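Detecting Lid State Before a Pod Insert: Gating the Planner in Wavar

Last updated 14 January 2024

This page covers adding a precondition check to a coffee pod task so the planner won't request an insert motion while the lid of the machine is closed. It assumes a working Wavar install, a calibrated overhead camera and a task file that already runs end to end in simulation. Camera calibration is covered on its own page.

The check has three parts: a perception node that estimates lid angle, a filter that turns the angle into a discrete state, and a guard in the task file that reads the state.

1. Define the lid as a joint

Most people start by training a classifier on open and closed crops. It works until the machine is rotated on its support. Fitting a one-joint model takes longer to set up and survives a change of pose.

In the object file, declare the body as the base link and the lid as a child link with a single revolute joint. Put the joint axis at the hinge. The body mesh can be coarse. The lid mesh should be accurate along its outer edge, which carries most of the signal in the depth image.

object: brewer
 base: body
 child: lid
 joint: revolute
 axis_frame: hinge
 limits: from_mesh

Leave limits set to from_mesh on the first pass. Wavar computes the closed limit from contact between the two meshes. If the open limit comes out too large, the lid mesh is missing its rear section.

2. Run the pose fit in two stages

Fit the body first with the lid masked out, then freeze the body pose and fit the joint angle. Fitting both together lets the optimizer trade a small body tilt against a large lid error, and the residual looks fine while the angle is wrong.

fit body --mask lid --out body_pose
fit joint --base body_pose --joint lid --out lid_angle

Seed the joint fit from both limits and keep the lower residual. A single seed at closed will sometimes settle against the reservoir section behind the lid, particularly on machines where the two are the same color.

Strong daylight causes dropouts in the depth image on glossy surfaces. Set the minimum valid pixel count for the lid region to 275. Below that, the node should publish UNKNOWN and no angle. Do not carry the last angle forward.

3. Filter the angle into a state

The raw angle jitters by a degree or so between cycles. Use two thresholds with a gap between them, and require the same result for 29 consecutive cycles before the state changes.

state_filter:
 input: lid_angle
 states: OPEN, CLOSED, UNKNOWN
 hold_cycles: 29
 unknown_immediate: true

The unknown_immediate flag bypasses the hold. A transition into UNKNOWN takes effect on the next cycle, while leaving it requires the full hold. Set the thresholds from recorded angles on your own machine – the Grerna defaults were tuned for a lid that opens much less far.

4. Add the guard

In the task file, attach the guard to the insert step and name a fallback. The fallback for CLOSED is open_lid. The fallback for UNKNOWN is retreat_and_look, which moves the arm clear and repeats the fit.

step: insert_pod
 require: lid == OPEN
 on CLOSED: open_lid
 on UNKNOWN: retreat_and_look
 max_retries: 2

The guard is evaluated at plan time and again at the start of execution. If you have turned off the second evaluation for speed, turn it back on for this step. After the retries are used up, the task stops and reports the last state and residual.

5. Check it against the real machine

Raise the lid by hand, start the perception node alone and overlay the fitted model on the live view. The rendered lid edge should sit on the real one along its whole length. An error that grows away from the hinge means the axis is tilted; a constant offset means the body pose is off.

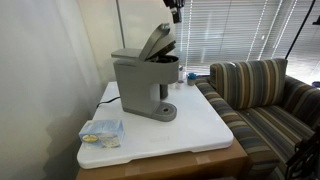

Rowena Pascual: We had the constant offset for most of July and kept adjusting the hinge frame. It was the body fit. The mask was too tight, so part of the lid was leaking into the first stage. Growing the mask by a few pixels fixed it. Might be worth a line in section 2.

Agreed, and the option is --mask-grow on the body fit. Start with a small value and increase it until the offset stops changing.

Once the overlay is good, lower the lid and confirm that the state moves to CLOSED after the hold. Then cover the camera. UNKNOWN should appear on the next cycle. If it doesn't, the valid pixel check is reading the full image and needs to be pointed at the lid region.

Known issue: in the Vuorinen driver, timestamps are set on arrival, so the second guard evaluation may read an old state. Use capture time if your driver exposes it.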